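**Hired a graphic recorder for our strategy day, now what do I do with a 13-foot drawing?**

**plumtree_ops** — Jun 28, 2025

Hi all, long-time lurker. I do operations for a small nonprofit and our director talked the board into a vision day with a live graphic facilitator. We had Aldana Maldonado, who I'd recommend to anyone. She drew for six hours straight and people who never speak in meetings were walking up to the wall and pointing at things.

The problem is me. I now own a 13-foot roll of paper and I've been asked to "turn it into the plan." I've tried typing it up twice and both times it came out as mush. All the energy was in the drawing and none of it's in my Word doc. The big image in the middle is a road with our five-year goal at the far end, and everybody loved it, and I can't for the life of me work out what it commits us to.

Has anyone done this well? What did you do on the Monday after?
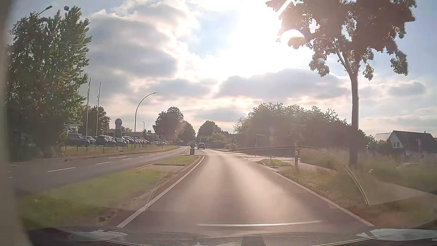
*The long straight bit*

**kettleblack**

Oh boy, the road. It's always a road or a mountain (we had a boat once, with our competitors as sharks). I'll be the grump here: I think half of these drawings are expensive wallpaper. We paid for one in March at my last job, $738 just for printing and mounting, and it hung by the copier with not one name or date on it. If you can't say who does what by when, you had a nice day out and that's all.

**marker_and_tape**

I do this for a living so I'm biased, but kettleblack, that's on whoever ran your session! The drawing is a record of a conversation. If the conversation never got to names and dates, the facilitator can't draw them. I always ask the client beforehand what decisions they need by 4 pm, and if they can't tell me I push until they can.

plumtree, did Aldana do a pre-call with you?

**plumtree_ops**

She did, and she asked exactly that, and our director said "alignment." So, yeah.

**marker_and_tape**

Ha. OK. Then you have raw material and you need a second, shorter session. Ninety minutes, six people tops. Put the roll back up on the wall — the real paper, please, not a PDF on a screen — and go along it with sticky notes. Yellow for something we decided, pink for something we only wished for. You'll have a lot of pink.

**Brinley_K**

Seconding the sticky notes. We did it with a chart from the Drisar workshop and it took two goes. The first time I invited 11 people and it turned into the strategy day all over again, snacks included.
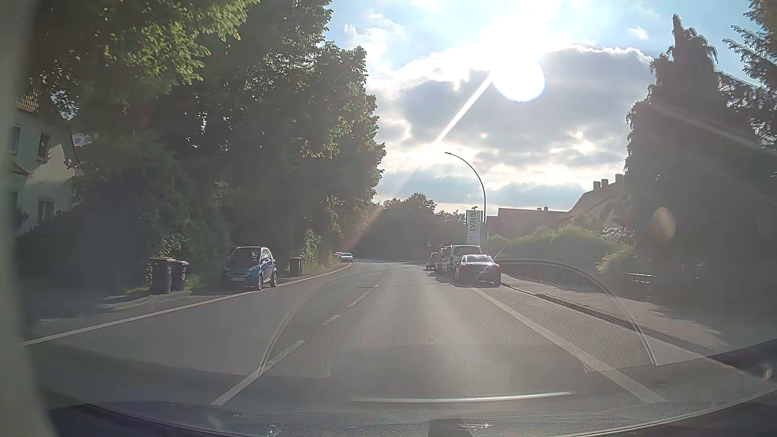 The mistake we made was putting all our effort into the goal end of the picture. We had a glorious destination, gold marker, rays coming off it, and the first year was a blank stretch with a little footprint on it. I think of it as driving straight at a low sun: there's that huge white glare up ahead, the trees down the left side are mostly in shadow, and you've got your eyes on the bright thing when the road right in front of you is what needs the attention. So in round two I covered the right-hand third of the chart with brown paper and we only talked about the near end. People grumbled, but we came out with four projects and an owner for each.

**kettleblack**

Covering up the goal is kind of smart. I'd have gone to that meeting.

**inho_b**

In-ho Baek here, I've used Milošević's worksheet for this (it was going around on the old board, I can repost). It has one box per image in the drawing and three questions: what did we mean, who was talking, what would we stop doing to make room. The third one is where the fights are. I don't agree with keeping it to six people though. If somebody's idea is up on the wall and they aren't in the room when it gets a pink sticky, you'll hear about it for a year.

**marker_and_tape**

Fair, but with 20 people you won't get past the first yard of paper. Could you send the rest a photo and let them comment before the session?

**inho_b**

That works if the photo's readable. Ours went out as one tiny JPEG and you couldn't make out a word. Shoot it in sections.

**plumtree_ops**

This is so helpful, thank you! Plan for now: sections photographed Monday, comments from the whole staff, then the small session with the far end covered up. In-ho, yes please to the worksheet. And does anyone know a decent way to store the roll? It's living behind my door and it has already met a cup of coffee.

**Brinley_K**

Urnel sells a wide cardboard tube with end caps, that's what we use. Roll it ink side out or it'll curl at you forever.

**marker_and_tape**

Ink side IN, surely?? You'll scuff it.

**Brinley_K**

Out, with tissue around it. Two years, no scuffs. I will die on this hill.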